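Dollel Adds Wooden and Clear Acrylic Test Tube Racks to Skukel Bench Line for Teaching Laboratories

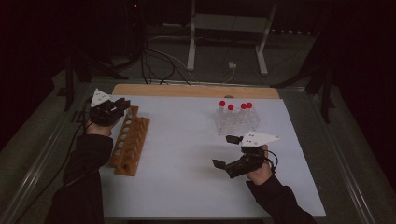 DULLHOLM – Dollel, a supplier of bench equipment to schools and small testing laboratories, has extended its Skukel line with two families of test tube rack. The first is a wooden rack with a single row of round holes and slotted side supports. The second is a rack in clear acrylic, intended for work in which the contents of the tube must remain visible from the side. Both are available to order from February through the Ledesma distribution center.

The Skukel line previously covered bench mats, funnel stands and drying pegs. Racks were supplied only as part of complete classroom sets, and customers who needed a replacement had to purchase the full set. Under the new arrangement each rack is cataloged as a separate item and can be ordered singly or by the carton.

The wooden rack is offered in two formats. The six-hole format is cataloged as item 469 and is meant for individual student stations. A twelve-hole format, with two parallel rows of six, is meant for the instructor bench. In both, the top face locates the tube below its rim and the base supports the rounded end. The open sides allow the fill level to be checked without lifting the tube and let the rack drain after rinsing. The wood is sealed on all faces, including the inner walls of the holes, where earlier classroom racks tended to take up stain.

The acrylic rack is cataloged as item 2446. It is assembled from flat sheet with bonded joints and contains no metal fasteners. Edges are flame polished. The material is suited to aqueous solutions at room temperature and should not be exposed to acetone, chloroform or open flame. Dollel recommends the wooden rack for tubes taken directly from a burner, after a short period of cooling in a clamp.

Both families accept capped and uncapped tubes. The spacing between holes was set so that a screw cap can be turned with the tube in place. Tubes of different lengths can share a rack, although Dollel advises placing the longer tubes at one end so that the shorter ones remain easy to grasp.

Caps for the transparent tubes in the Skukel line are supplied in red, blue and natural white. The color has no technical meaning and may be assigned by the laboratory. In the Dullholm trial classrooms, red was used for samples awaiting measurement and white for reference solutions – a convention now printed in the instruction leaflet as a suggestion only.

The trial covered 111 classroom sessions at sites in and near Dullholm. Teaching staff recorded breakages, spills and missing parts on a standard sheet. Two changes followed. The feet of the acrylic rack were widened, as the first version could be tipped when a tube was withdrawn at an angle. The outer edges of the wooden rack were also given a larger radius to reduce splintering from repeated stacking in storage drawers.

For setup, Dollel recommends a flat, light-colored work surface with clear space on every side of the rack. Tubes should be inserted and withdrawn vertically. When two racks are used together, they should be spaced far enough apart for a hand to pass between them. Racks should not be moved across the bench while holding uncapped tubes.

Cleaning instructions differ by material. The wooden rack is wiped with a damp cloth and left to dry on its side; it is not to be soaked or placed in a dishwasher. The acrylic rack may be washed by hand in warm water with a mild detergent and dried with a soft cloth. Abrasive pads and alcohol-based sprays will cloud the surface over time.

An initial production run of 2740 racks has been completed, divided between the two families. Orders received at Ledesma before noon are dispatched the same working day, subject to stock. Carton orders ship with cardboard dividers – the plastic film used for earlier Skukel products has been discontinued. Replacement feet for the acrylic rack and spare caps in all three colors are listed under accessories.

Existing holders of Skukel classroom sets can exchange damaged racks from the earlier series at a reduced price. The exchange form is included with the current catalog and can be requested from the Dollel sales office in Dullholm, which also handles sample requests from schools and distributors.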